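Section 5. Recording a hanger task with the paired hand grippers

Read Section 3 first if the grippers have not been calibrated. The sales sheet says a new operator can teach the Plidham system a task "in minutes." Our experience at Pindell is that you can record something in minutes. Whether the arm learns anything useful from it is a separate matter, and you should budget an afternoon.

5.1 Before you record

1. Set the basket to the left of the work area, within easy reach.
2. Plug in both gripper cables and leave enough slack to reach the basket without tugging.
3. Open and close each gripper fully. The on-screen jaw reading should follow. If it lags, restart the recorder.
4. Name the session. The software will suggest a name and it will not be a helpful one.

5.2 Handling the hanger

5. Bring one fingertip up against the wire hook and keep the other gripper open over the body of the hanger. 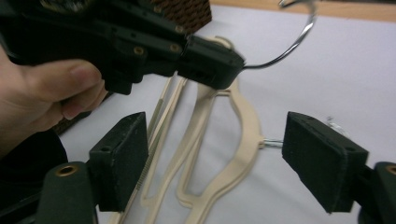
Figure 5-1. Fingertip against the hook, second gripper open over the hangers.

6. Move at about half your normal speed. The manual that shipped with the first units said "move naturally." Zlatko Kos recorded a whole set that way and the arm copied his hesitations faithfully, along with everything else.
7. To grip by the hook, close on the straight neck of the wire, low down, just above the body. Gripping on the curve lets the hanger swivel. 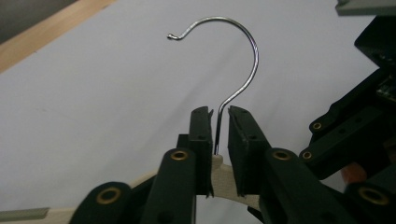

Figure 5-2. Jaws closed low on the neck of the hook.

CAUTION: Do not squeeze harder to stop a swivel. The recorder logs jaw opening and has no idea how hard you are pressing. Let go and grip again.

8. If you drop a hanger, stop and mark the take as failed. Do not tidy it up and carry on.

Note: The quality score shown after each take (the green bar) mostly measures tracking. We have seen a full green bar on a take where the hanger was never picked up. Watch the playback yourself.

5.3 Using both hands

9. Hold the hanger between the two grippers with the hook pointing away from you. Keep your wrists clear of the cables.
10. Hold still for a moment before you end the take, then press Stop.

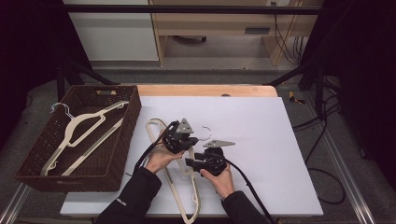

How many takes does the arm need before it can do this unassisted?
The supplier quotes 400. Our own set stood at 2,657 when this section was revised on 3/4/23, and the arm still favoured hangers placed the way Giuliana Salazar likes to place them. Vary the starting position on purpose, and treat any single number with suspicion.

5.4 Saving

11. Play back every take at normal speed before you upload it.
12. Delete the ones you would be embarrassed to see an arm repeat.
13. Send the remainder to the shared folder and enter the session name in the log.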